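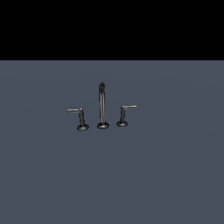 Fang asked me in a message this morning why I bother to collect taps at all, when doors and drawers already give the model plenty to learn. I had no good reply ready. A lever is small, I wrote back, and the arm must come to its end, a much harder thing to show than pulling a drawer.

February, 11 pm
By the author of the Pralunach notes
Reading time: 2 minutes

I spent the whole afternoon in the simulator with the two-handle set. The folder for Idine has now 1,240 examples, of which 321 are for taps. I threw away 26 today — the approach was too fast in them and I do not want the model to copy my hurry.

The right lever is more difficult for me than the left. I come down from above, slowly, and I try to stop at the tip.
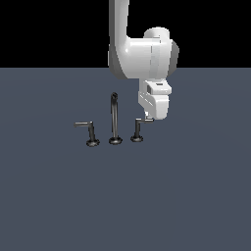
Right handle, finger at the end of the lever.

Tomorrow I will start the left side again, with a lower speed. I must also rename the old files, I mixed two ways of writing the numbers.

Recent entries
Grurnura and the slow drawer
Why I record my bad attempts
Cleaning the Idine folder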